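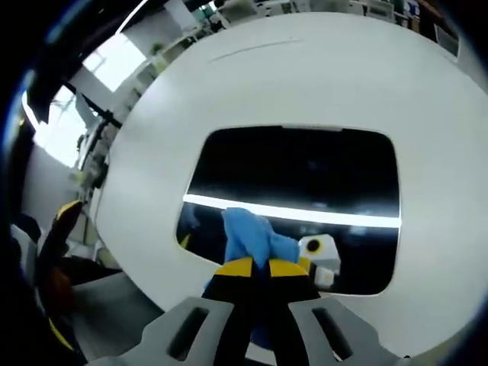

She has five minutes, she says, and then talks for most of an hour. Friday, a bit after 2, the kettle just gone off. We are at Zista, the shared workroom on the second floor of the old Melnychuk building in Nakeck, and I'm here to ask about tables. White ones. How you keep them white. She looks after the furniture here, along with the bins, the plants, the booking sheet and the one window that sticks, and she has asked me not to use her name. "Say the person with the cloth. They'll know."

I'd come with questions typed out. Got through maybe half of them.

First one was obvious. Why white? "I didn't choose white. White was here when I got here." She's been doing this kind of work for 14 years, the early part of it in a dental office, then a school, then a place that sold kitchens. "The kitchens were worse. Everything on show and everybody touching it. People open a drawer with their whole hand." She shows me, flat palm on the nearest tabletop, then lifts it and looks at the mark. Wipes it off with her sleeve. Then tells me not to write that she used her sleeve.

So what does the day look like, I ask. Mornings she does a dry pass. No spray, no water, only a cloth, folded. "Dust first. If you go in wet on dust you're making paste." Crumbs get pushed to the edge and into her hand. The wet pass comes at the end of the day and it's a small amount of wet. Warm water, a drop of dish soap, cloth wrung out hard. After that a dry cloth again. "People skip the last one. Then they call me over, look, it's streaky. Well yes."

What about products? She makes a face. There is a bottle of something called Clidon under the sink, came as a free sample, and she uses it on ink and on the sticky stuff price labels leave behind. Not every day. "It's fine. It smells like a swimming pool. I put it on the cloth, never on the table." I ask if she would recommend it and she says she'd recommend soap. A second bottle of Clidon has been sitting unopened next to the first since September, so make of that what you like.

We get onto cloths and she speeds up a lot here, my notes go to pieces. Blue for tables. Anything else for anything else. "I don't care what color you clean the sink with so long as it isn't blue." It was the school that taught her that one, where the same rag went from the art room to the lunch room and back, and there was green paint on a sandwich. She likes a cloth that's soft and a bit tired. New ones push the water round, she says, they need a few washes. No fabric softener. She says this three times. "Write it down. No softener. It leaves a film on the cloth and then the cloth leaves a film on the table and then I get the phone call."

Does she fold or scrunch? It was on my list, I thought it was kind of a silly question, but she takes it seriously. Fold for the big open areas. Quarters, and turn it over when a side gets dirty, so you've got clean faces to work through. Scrunch for corners and edges and anything with a lip. "A bunched up cloth gets into places. A flat one goes over the top and you think you've done it." And you can do it one-handed, she adds, if you're holding a coffee. Which she was.

I ask about the most common mistake. "Scrubbing." Long pause, kettle again. Someone sees a mark, gets down close and rubs that one spot until it's gone, and now there is a shiny patch on a matte table. You can't put the matte back. She'd rather have a stain, she says, a stain you can put a mug on. Lay the damp cloth on it, go do something else, come back. Most of what she deals with comes off that way. Coffee, pen, jam once. Tomato soup takes two goes.

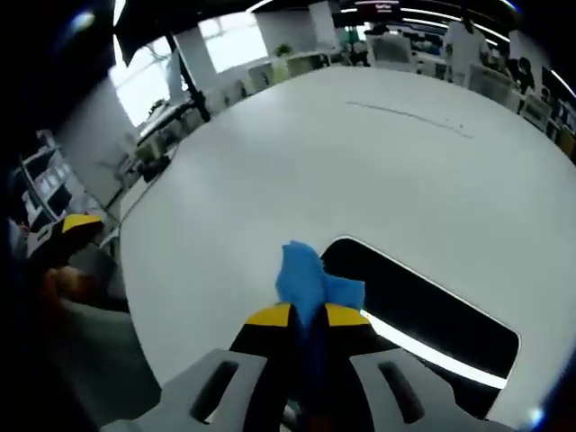
Marks that stay are a different matter and she has opinions about those. There's a kind she calls "maybes", where you can't tell from standing height whether it's on the surface or in it, and the way to find out is with a fingernail, gently, before any cloth comes near it. Pencil she will try a soft eraser on. Scratches she leaves alone. The big white table has a maybe of its own, that thin faint streak running at a diagonal on the far side of the black opening, scratch or pencil line, could be either to look at, and the blue cloth is bunched up nearer the front with folds going off to the right. "I'd want my nail on it before I told you anything," she says. Then we were off on the subject of wedding rings, which scratch, and watch straps, which scratch more.

Belt buckles too. She had a whole thing on belt buckles. People lean over to reach something and drag the buckle along the edge. In the kitchen showroom they'd had a quote for refinishing one counter, $147 just to have a man come and look at it, and he looked at it and said it was a buckle. She still sounds annoyed.

Edges, then. Openings, cutouts, any place where the white stops and something dark starts. I wanted to know if she does anything special there and yes, she definately does. Crumbs collect along a rim and grease from fingers does too, because that's where people rest their hands. On anything black and shiny she goes over it last with the dry cloth. "Black shows water, white shows everything else. You can't win, so do them in order." White first. Then black. Then walk round to the other side and look across it low down, with your head nearly on the table, toward the light. That's how you see what you missed. She made me do it. I could see a ring from my own cup.

My own cup! I'd been there twenty minutes.

She wasn't bothered. Rings are nothing, rings are tea. She doesn't put out coasters anymore. "They don't use them, and then I've got coasters to clean." What she would like people to do is lift things. Don't slide the laptop, lift it. Don't slide the monitor stand, get someone on the other end. Grit gets under the feet of things and then you push it along and there's your scratch. She flips stuff over sometimes when the room's quiet and checks the rubber pads underneath, and replaces the ones that have gone hard. Felt ones fall off. She doesn't rate felt.

We talked about shelves a while, mostly becuase I asked and she was being polite. Open shelving is harder than it looks. Top down, always, and take everything out. Not shuffled to one side. Out. "If you dust around a box you have a clean shelf with a dirty square on it." Pale things on white shelves are a pain since you stop seeing the dust, it's all the same color, and you only find out when somebody picks something up and wipes their fingers on their jeans. She does a compartment or two whenever she's waiting on something. Never the whole unit in one go, life's too short.

Do people help? Some. There's a group on Monday evenings who leave the place better than they found it and she has never met them, knows them only by how the chairs are. There are others. She won't say who. One left a hot pan on a table. A pan! In a workroom. She found it in the morning with a note on it saying sorry, and the note is still up by the sink, I saw it, it has a little drawing of a pan.

What happened to the table? "It's the one by the door. You put your bag on it." I had. There's a brown half moon near one corner, and after I'd looked at it for a bit she moved a plant over the top.

I ask whether she would pick white if it was up to her, new room, her own money. I was expecting a no. She thinks about it, rinses the cups, comes back. "Yes, I think white. With wood you can go a week and kid yourself. I like to see it." She likes the room in the early morning before the lights are all on, when it's just the windows and the tops of the tables sort of floating there. Her words, more or less, I was writing fast.

What would she change? Round off every corner in the building. Fewer cables. A proper sink with a tall tap so you can get a bucket under it. She's asked for the tap. It is being looked into.

Last thing on my sheet was a tip for people at home, one table, no supplies cupboard, no time. She gave me this in one breath while putting her coat on so it may be slightly garbled. Two cloths, the same color, and keep them just for the table. One damp, one dry. Wash them hot with nothing added, hang them up over something, don't leave them in a ball in the sink. Do the table before you go to bed and not in the morning. If something won't come off, leave it till the weekend and see if you still mind.

"And lift things," from the stairs. "Put that in."

Zista is on the second floor, buzzer marked Melnychuk, open weekdays. The booking sheet is on the wall inside the door. Bring your own mug if you can, they're short.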